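Keep the Boring Part of the Demonstration

When people collect demonstrations for robot learning, the first thing they cut is the waiting. The gripper sits open, nothing is held, somebody's hand is in the way, and the person trimming the data marks it as dead time. I think this is a mistake, and I think our own results in August show it.

Our group in Kundidthorpe works with hand-held grippers. A person carries the tool and does a task, and a policy is trained on what the camera on the tool recorded. Santino Tapia wrote the trimming script we used for the first two rounds. It was a good script. It threw out any stretch where the fingers were open and the tool barely moved, and it made the training set a lot smaller.

The policy trained on that set, which we called Skistar, was quick and rude. It reached for things while a person was still handling them. It had never been shown a reason to hold off, so it always went.
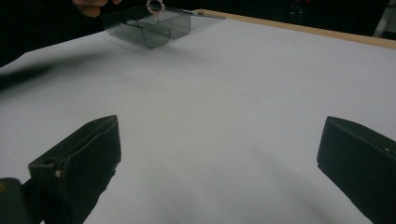

Fingers open, with a hand and a small ring over the clear container at the back of the table.

Our old script would have dropped a moment like this one. Nothing is in the grip, and the part that matters is small and far from the fingers. But a robot that shares a table has to learn what to do when someone else's hand is over the container, and I don't see where it will learn that except from footage with a hand over the container.

For the third round we put the waiting back. We ran nine tasks and changed nothing else. On three of them the policy got slower, and I won't pretend that's free. On the others the speed held, and it reached in early far less often.

The usual objection is that idle footage teaches idleness. Szilágyi made this case to me at a workshop in Brulovton, and it's a fair one. A policy fed too many still moments can freeze. My answer is to keep the waiting that has a cause in view — a hand, a moving object — and cut the rest. That takes a person looking at the clips, and most labs would sooner pay for more hours of collection. I would spend the money on the looking.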